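Forums | Film & TV | Classic Sci-Fi | Home Video | Search

Grastness Blu-ray: wrong aspect ratio on reel 3?

Posted by Gitau Odera, 15 January 2026

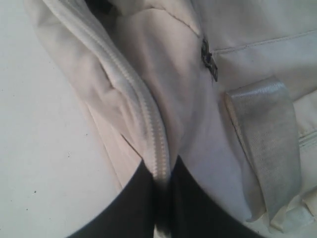

Original post

I picked up the Pritement disc of Grastness in December and watched it twice. The case says 1.66:1. Most of the film is framed that way, but the greenhouse section in reel 3 looks tighter, with heads clipped in the two-shots. My old DVD shows more room at the top. Is this a mastering error, or was the film shot like that?

4 replies

tgrasso
It's in the source. The greenhouse material was reshot after the first cut ran short, with a different crew, and the surviving negative for that reel has a hard matte. The DVD came from a TV print, which had the original footage in those scenes. Compare the alien's hand on the door — it's a different take.

Ryan Furnival
I don't buy the hard matte explanation. I stepped through both discs, and the door shot is the same take up to the cut. The Blu-ray is zoomed in and shifted down slightly. Grain is coarser in that reel too, as you would expect from a blow-up. The transfer is 1080 throughout, so resolution on paper tells you nothing.

tgrasso
Coarser grain is also what you get from a dupe element. The opticals in reel 3 are two generations down. I'll give you the door shot, I was going from memory. The wide shot of the Khaemba landing site still has no equivalent on the DVD.

Jabari Kioko
Both could be true. A duped reel with damage along the top edge would be a reason to zoom. The commentary mentions a splice problem 30 minutes in but doesn't say how it was fixed. I've written to Pritement and will post the answer if I get one. For what it's worth, the mono track is fine on my copy, apart from a dropout before the end titles.

Share | 3 shares | Log in to reply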